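4.3 首次安装滤芯与冲洗

本节适用于 Stilex 台下式净水器的所有家用型号。如果您更换的是 2009 款旧机的滤芯，请先阅读附录二中关于转接环的说明，再回到本节操作。

安装前请确认进水水温不超过 38 ℃。热水管路不得与本机连接。

1. 关闭厨柜内的进水角阀，打开水槽龙头，放掉管路中的余压，然后关闭龙头。

2. 拔下电源适配器。

3. 按住滤座两侧的卡扣，向外拉出防尘盖。防尘盖请保留，长期停用时还要装回。

4. 取出 Etach 复合滤芯，撕去两端的密封膜。检查密封圈是否平整，表面有无划痕。

5. 将滤芯上的箭头对准滤座上的圆点，垂直推入，顺时针旋转至听到“咔”的一声。

注意：不要使用扳手或其他工具加力。滤芯旋不到位时，应退出后重新对准。

6. 缓慢打开进水角阀，先开四分之一圈，等待两分钟，检查各接头有无渗水，再完全打开。

7. 接通电源，长按面板上的“冲洗”键，直到指示灯开始闪烁。冲洗过程约 20 分钟，其间请保持净水龙头打开。

冲洗初期出水可能呈灰色或带有细小气泡，属于活性炭粉末和管内空气排出，不影响使用。冲洗期间的水请勿饮用，也不要用于冲调奶粉或浇灌观叶植物。

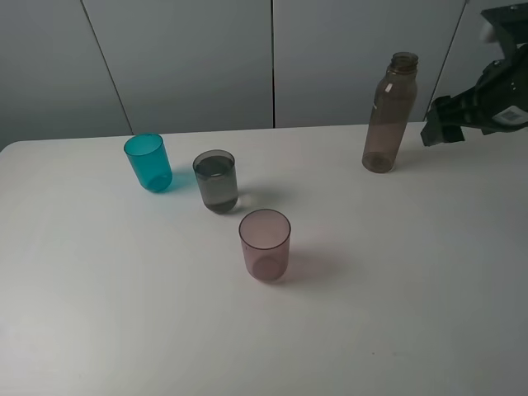

8. 指示灯转为常亮后，接取 550 毫升净水倒掉，重复一次，然后关闭净水龙头。

9. 同时按住“冲洗”键和“复位”键三秒，滤芯计时归零。未复位时，面板会继续按旧滤芯的日期提示更换。

警告：本机不具备防冻功能。室温可能低于 4 ℃ 时，请关闭角阀并排空机内存水。因结冰造成的外壳开裂不在保修范围内。

说明：

停用超过三天后再次使用，应先放水五分钟。停用超过一个月，建议更换滤芯并重新执行第 6 步至第 9 步。

装有 Chiriac 增压泵的用户，冲洗时会听到间断的嗡鸣声，泵体停转后声音随即消失。如果关闭龙头后泵仍持续运转，请检查储水管是否弯折。

面板显示代码 203 时，表示进水压力不足。请确认角阀已完全打开，并清洗进水口滤网。清洗后代码仍然存在的，请联系 Curkbridge 服务中心，并提供机身底部标签上的序列号。

滤芯的日常更换周期见 4.4 节。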